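Drevemier 医療機器事業部
製品情報 > 検診機器 > 骨評価

超音波骨評価装置 Jomallow(踵骨測定式)

製品概要

Jomallowは、踵骨に超音波を透過させ、骨内の音速と減衰特性を測定する据置型の骨評価装置である。電離放射線を使用しないため、X線管理区域を必要としない。自治体の骨粗鬆症検診、事業所健診、婦人科および整形外科の外来における一次スクリーニングを主な用途とする。

測定値は骨密度そのものではない。音速(SOS)と広帯域超音波減衰(BUA)から算出した音響指標であり、二重エネルギーX線吸収測定法(DXA)による腰椎・大腿骨の値とは測定対象も単位も異なる。確定診断、および薬物治療の効果判定には使用しないこと。判定区分が要精検となった受診者については、DXAを備えた医療機関への紹介を前提に運用を設計していただきたい。

本体は測定ユニット、操作部、感熱プリンタを一体の筐体に収めている。巡回検診で床置きと卓上設置の両方に対応できるよう、底面のゴム脚は高さ調整式とした。旧型からの主な変更点は、足位置決め機構、温度補正の方式、およびデータ管理ソフトウェアPrarnirachへの接続機能である。

測定原理

装置は左右に対向する一組の超音波振動子を備える。片側から送信された広帯域パルスが踵部を透過し、反対側で受信される。受信波形の到達時間と振動子間距離から音速を、周波数ごとの減衰量の傾きからBUAを求める。

踵骨は海綿骨の比率が高く、荷重を受ける部位でもあるため、加齢および閉経に伴う変化が現れやすい。一方で、踵骨の形状と軟部組織の厚さには個人差があり、足の置き方がわずかにずれるだけで透過経路が変わる。超音波法の再現性が装置の性能だけで決まらないのはこのためで、導入時の操作者教育に時間を割く施設ほど再測定率が低い傾向にある。

軟部組織の温度も音速に影響する。冬季に屋外から入室した直後の受診者では、足部の表面温度が下がっていることが多い。Jomallowは接触部に組み込んだ温度センサの値を用いて音速を補正するが、補正できる範囲には限りがある。測定前に室内で待機時間を設けることを推奨する。

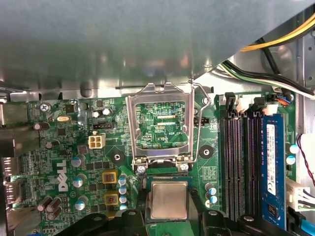 主な特長

ドライ接触方式
従来の水槽式では、受診者ごとの水の入れ替えと槽の清拭が検診現場の負担となっていた。Jomallowは弾性のある接触パッド「Moen」を用い、少量の結合ゲルのみで音響結合を確保する。パッドは工具を使わずに着脱できる。

足位置決め機構
つま先側のガイドとふくらはぎ受けの二点で下肢を支持する。ふくらはぎ受けは前後に移動し、目盛を読み取って記録しておけば、次回検診時に同じ位置を再現できる。小児用のガイドは設定していない。

波形品質表示
測定中の受信波形を装置内で評価し、結合不良、体動、位置ずれの疑いがある場合に画面へ表示する。表示が出た場合、測定値は保存されるが判定区分は出力されない。操作者の判断で判定区分を強制出力する機能は設けていない。

データ保存
本体メモリに最大1,000件の測定結果を保持する。満杯になると新規測定を受け付けない設定が初期値である。古いデータから順に上書きする設定へ変更することもできるが、変更には管理者用の暗証番号を要する。

構成品

標準構成
・Jomallow本体
・接触パッド Moen(左右組)
・品質管理用ファントム(収納ケース付)
・医療用電源コード
・結合ゲル
・感熱記録紙
・取扱説明書、添付文書、簡易操作シート

別売品
・専用運搬ケース(車輪付)
・足踏みスイッチ
・バーコードリーダ
・Prarnirach 接続ライセンス
・交換用接触パッド Moen
・使い捨て踵カバー

使い捨て踵カバーは、皮膚表面の状態に不安がある受診者に使用する。カバーを装着した場合は、操作画面で「カバーあり」を選択すること。選択を忘れると補正が適用されず、音速が実際より低く算出される。

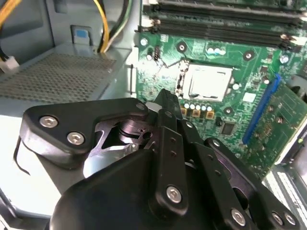
写真:Mattes Baumgart/Drevemier

仕様

販売名:超音波骨評価装置 Jomallow
測定部位:踵骨(左右いずれも可)
測定方式:超音波透過法
測定項目:音速(SOS)、広帯域超音波減衰(BUA)、音響指標
比較表示:若年成人平均値との比較、同年代平均値との比較
表示部:カラー液晶、静電容量式タッチパネル
印字:感熱式(本体内蔵)
データ保持件数:最大1,000件
外部接続:有線LAN、USB(ホスト)
電源:AC 100 V
保護の形式:クラスI機器、BF形装着部
設置環境:結露のない屋内。直射日光、冷暖房機の吹出し口の近傍を避けること

仕様および外観は改良のため予告なく変更することがある。

比較表示に用いる基準値は、使用する集団に応じて選択する。出荷時には成人女性用および成人男性用の基準値が登録されている。妊娠中の受診者に対する基準値は登録されていない。超音波法に被ばくの問題はないが、妊娠・授乳期の骨代謝は一時的に変動するため、単回の測定値をもとに将来の骨折リスクを説明することは避けていただきたい。

測定手順

一、電源を投入し、自己診断の完了を待つ。自己診断中は接触パッドに触れない。

二、品質管理用ファントムを装着し、日常点検を実行する。結果が管理範囲内であれば測定画面に移行する。範囲外の場合はファントムを装着し直して再度実行し、なお範囲外であれば使用を中止してサービス窓口に連絡する。

三、受診者の識別番号、生年月日、性別を入力する。Prarnirachと接続している場合は、受診票のバーコードを読み取ることで自動入力される。

四、測定側を選択する。骨折の既往、浮腫、創傷のある側は避ける。両側とも該当する場合は測定を行わない。経年比較を目的とする場合は前回と同じ側とする。

五、靴下またはストッキングを脱いだ状態で、踵の内側と外側をアルコール綿で清拭し、乾燥後に結合ゲルを塗布する。アルコールに過敏のある受診者には、水で湿らせたガーゼを用いる。

六、椅子に深く座った姿勢で、足を足台に置く。膝、すね、第二趾が一直線に並ぶことを確認し、ふくらはぎ受けを調整する。

七、測定開始を押す。パッドが自動的に前進し、所定の接触圧に達した時点で停止する。測定中は会話を控えるよう受診者に伝える。

八、結果を確認し、印字または送信する。ゲルを拭き取り、パッドと足台を清拭して次の受診者に備える。
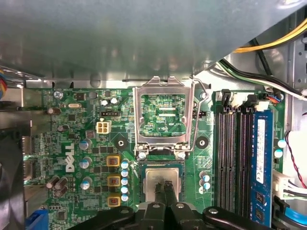
パッドの前進が途中で停止した場合は、ゲルの不足か、踵幅が測定可能範囲を外れていることが考えられる。非常停止を押すとパッドは全開位置まで後退する。後退しないときは本体左側の手動解放レバーを引くこと。電源を切った状態でもレバーは機能する。

判定区分の設定

判定区分は「異常を認めず」「要指導」「要精検」の三段階である。各区分の境界値は施設ごとに設定できる。自治体検診では、実施主体が定める要領に従って設定し、設定値を印字して実施記録に添付することを推奨する。

音響指標による区分のほかに、問診項目を組み合わせた区分も選択できる。問診項目には、閉経年齢、両親の大腿骨近位部骨折歴、ステロイド薬の使用、喫煙、飲酒、身長の低下が含まれる。問診を組み合わせた場合、音響指標が「異常を認めず」に相当する受診者でも、脆弱性骨折の既往があれば「要精検」として出力される。この動作は解除できない。

結果票の文面は編集可能である。標準文面では数値を先頭に置かず、区分と次に取るべき行動を上段に配置した。「要精検」の結果票には紹介先を記入する欄があり、Prarnirachの施設マスタから選択することもできる。

Prarnirachとの接続

Prarnirachは、検診機器の測定結果を一元管理するための施設内サーバ型ソフトウェアである。Jomallowは有線LANを介して接続し、測定完了時に結果を送信する。送信に失敗した結果は本体に保留され、再接続後に自動で再送される。巡回検診では未接続のまま測定を続け、帰院後にまとめて送信する運用も可能である。

送信されるのは、識別番号、測定側、SOS、BUA、音響指標、判定区分、パッド温度、波形品質、操作者番号である。氏名は初期設定では送信されない。受信波形の生データは本体に一時保存されるのみで、電源を切ると消去される。研究目的で波形の保存を希望する施設は、導入前に相談されたい。

経年比較グラフは、同一の識別番号で同じ側の測定が複数ある場合に表示される。装置を旧型から更新した施設では、新旧の値を一本の線で結ばず、機種の境界で線を分けて表示する。旧型の値をJomallowの値に換算する式は提供していない。

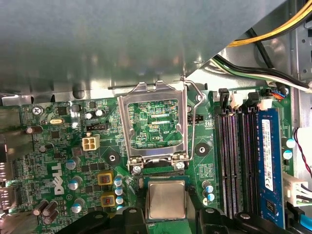
時刻は接続時にサーバ側へ同期される。未接続での運用が続く場合は、月初に本体の時計を確認すること。時計がずれたまま測定すると、受診者の年齢計算と経年グラフの並びに影響する。

保守点検

日常点検:使用日ごとに、ファントム測定、パッド表面の亀裂および変色の確認、電源コードの目視確認を行う。ファントムは測定室に保管し、室温になじませてから使用する。

定期点検:90日ごとに、足台の固定ねじの緩み、ふくらはぎ受けの目盛位置、非常停止の動作、プリンタの印字濃度を確認する。点検記録用紙は取扱説明書の巻末にある。

消耗品の交換:接触パッド Moenは、測定回数4,000回を交換の目安とする。回数は本体の保守画面で確認できる。回数に達していなくても、表面に亀裂が生じたもの、弾性が失われたものは使用しない。左右の片側だけを交換すると振動子間の音響特性がそろわないため、必ず組で交換する。

清掃:パッド表面は中性洗剤を含ませて固く絞った布で拭き、続いて水拭きする。次亜塩素酸ナトリウム、キシレン、アセトンは使用できない。足台は消毒用エタノールで清拭してよい。筐体の通気口に液体を噴霧しないこと。

ファントムは落下の衝撃で内部に気泡が生じることがある。気泡が生じると日常点検の値が急に変化し、装置本体の故障と見分けにくい。落下させた場合は外観に異常がなくても交換対象となる。

使用上の注意

・踵部に開放創、熱傷、感染を伴う皮膚疾患がある側には使用しない。
・踵骨内に金属製の内固定材がある側は測定できない。
・下腿の浮腫が著しい場合、測定値の信頼性が低下する。
・測定中、受診者は立ち上がらない。
・操作者は測定が終わるまで装置のそばを離れない。
・運搬時は固定用スペーサを必ず装着する。
・本装置の結果のみを根拠に、服薬の開始または中止を判断しない。

導入と教育

納入時に、操作者向けの実習を実施する。内容は足位置決め、波形品質表示の読み方、再測定の判断、受診者への説明方法である。実習では同一人物の足を置き直しながら繰り返し測定し、操作者ごとの変動係数を算出する。算出結果は施設に書面で渡す。複数の操作者が交代で担当する検診では、値の開きが大きい操作者について個別に補講を行う。

設置には、電源のほかに肘掛けのない椅子と、受診者が靴を脱ぐための場所が必要である。車椅子の受診者は移乗せずに測定できる場合があるが、フットレストの形状によっては足台に踵が届かない。事前に寸法図で確認していただきたい。

デモ機の貸出は随時受け付けている。検診繁忙期の11月は申込みが集中するため、希望時期を早めに連絡いただきたい。技術資料(基準値の算出方法、再現性試験の概要、寸法図)は医療従事者を対象に送付する。

よくある問い合わせ

左右どちらの足で測るべきか
左右差は個人ごとに異なり、どちらか一方が常に低値となるわけではない。初回に測定した側を記録し、以後は同じ側で測定する。施設として右足に統一している例が多い。

同じ受診者を続けて測ると値が変わる
足を置き直した場合の変動は避けられない。差が取扱説明書に示す範囲を超えるときは、ゲルの塗布量とふくらはぎ受けの位置を見直す。

閉経前の受診者に実施する意義はあるか
一般に検診の対象年齢は実施主体が定める。続発性骨粗鬆症の原因となる疾患や薬剤の使用がある場合は、検診ではなく診療としての評価が適切である。

DXAの結果と一致しない
測定部位と原理が異なるため、一致しない例は一定の割合で生じる。診断上の判断はDXAの結果および骨折歴に基づいて行う。

使い捨て踵カバーは再使用できるか
できない。ゲルの残留により次回の音響結合が不安定になる。

関連製品
・検診データ管理ソフトウェア Prarnirach
・接触パッド Moen
・品質管理用ファントム(単品)

問い合わせ先
Drevemier 医療機器事業部 骨評価機器担当
技術責任者:Mattes Baumgart
修理の依頼に際しては、本体背面の製造番号と、画面に表示されたエラー番号を控えておくこと。木曜日の午後は定例の技術講習のため、電話の応対に時間を要する場合がある。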